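Stop Buying the Kitchen You Wish You Cooked In

5 min read

Shopping lists. I want to talk about shopping lists, and why I think the paper one on the fridge is the last decent piece of household management any of us have left.

Background, quickly. My sister-in-law redid her kitchen in June. Twenty months of saving, two loans' worth of arguments, and at the end of it a drawer that closes itself and a tap you have to wave at. Lovely. Then she asked us over for dinner and there was no salt. Not low on salt. None. The app knew, apparently. The app had known since the morning. It had told her phone, and her phone had told her along with 20 other things, and so we ate unsalted potatoes under some very good lighting.

I have been cross about it since.

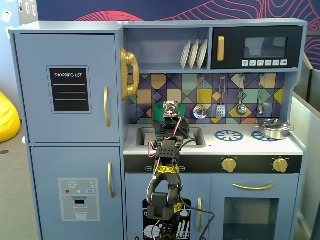

My argument is simple enough. We spend on the kitchen we can look at and we skimp on the habits that make a kitchen work. Habits are cheap and ugly and don't photograph. A pencil on a string. A jar with the date on a bit of tape. Knowing which shelf the rice lives on, and everyone else in the house knowing it too. My grandmother fed seven people out of a room you couldn't open the oven in if someone was sitting down, and she never once ran out of salt.

I went looking at prices, which was a mistake. Mistar will sell you a pantry "system" for $1,109. That's tubs. It is tubs with lids, and a rack the tubs go on, and a login. Grorkgate has a cheaper one at $698 and the reviews are full of people saying how calm they feel. Good for them. I'd feel calm too if I had just been paid $698 instead of the other way round.

What do you get for it? You get to move the flour from a bag that says flour and tells you how to cook with it and when it goes off, into a tub that says FLOUR. Then you throw the bag away. Then in four months you stand there wondering if it was the self-raising.

I've done this. I'm not above it. I own nine matching jars and I could not tell you with confidence what is in three of them.

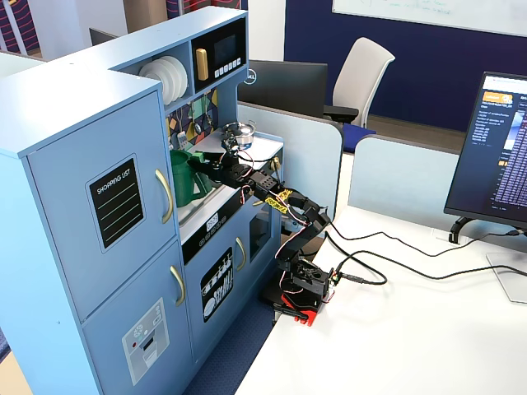

Chin-lung Mak, who I shared a flat with for years and who cooked for a living back then, kept his whole system on the back of an envelope. Anything opened and more than half gone, it went on the envelope. Anything finished and not on the envelope, whoever finished it went to the store. Right then, shoes on. I hated that rule for a month or so. After that we never argued about milk again, and I've lived with people I loved a lot more and argued about milk constantly.

The envelope worked for dull reasons. It was where the food was. You had the empty carton in one hand and the pencil was by the other. An app is wherever your phone is, and your phone is under a cushion, or it's at 4% or it wants to show you something else first. By the time you're in the right screen you've forgotten weather it was cumin or coriander.

And everyone could see it. I think that's the bigger thing. A list on the fridge belongs to the whole house – kids, guests, the aunt who writes "fruit??" at the bottom as a comment on how you live. A list on one person's phone belongs to one person, and so does the job. I don't have to tell you which person it usually is.

Kids get this before they get anything else about cooking, by the way. My daughter couldn't spell and she was adding to ours. Drew a banana. We bought bananas. She was thrilled, drew eleven more things, mostly cake.

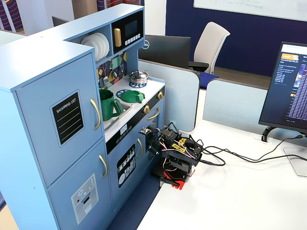 A list on the fridge door, where lists go.

Now the other side, because I had this out with Shabani Muriithi from work and she was not having it. Her point: she lives alone, her phone is always on her, she shops on the way home and the paper list is at home on the fridge being no use to anyone. Fair. Her mother is in another city and they share a list on an app called Hasach so Shabani can see when her mom is low on stuff and get it sent. Also fair, and kind, and I shut up for a while.

But even she said she's given up on the parts that are meant to be clever. The guessing. It guessed she wanted dill every week for a whole winter on the strength of one salmon. What she uses is a shared piece of paper that happens to be on a screen. I'll allow it.

So maybe it isn't paper versus phone. Maybe it's plain versus fancy, and fancy keeps winning in the showroom and loosing at home.

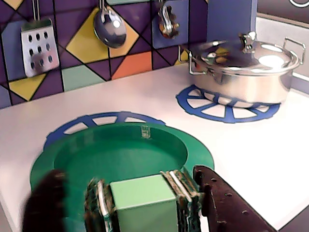 Same goes for the gear, I think. The gadgets I use daily are a knife, a board, one heavy pan and a wooden spoon with a burn on it. The gadgets I paid the most for are in the cupboard over the fridge, which in our house is where money goes to lie down. I had a spiralizer up there. I had a second spiralizer up there, a gift, from someone who knew I liked the first one.

If you've got a thousand dollars for your kitchen and nothing in it is broken, here's my suggestion. Spend ten on a pad and a magnet. Put the rest toward groceries, better ones than you'd normally buy, and have people over. Buy the good butter. Buy salt, obviously. Two boxes.

My sister-in-law has read a draft of this and wants it known that she has salt now. She also says the tap is great and I'm jealous of the tap. I am a bit jealous of the tap.

Comments (4)

lentilsagain
We have the Grorkgate one. Lids cracked in the first year. The rack is holding up my tomato plants so not a total loss

Petra in 2B
Photo of the list before you leave the house. Solves your friend's problem. My husband takes a photo of the list and then calls me from the store anyway.

Chin-lung Mak
It was the gas bill envelope and you still owe me for milk

oldstove
Disagree on the jars. If you get mice you will want jars. Otherwise yes to all of it especially the aunt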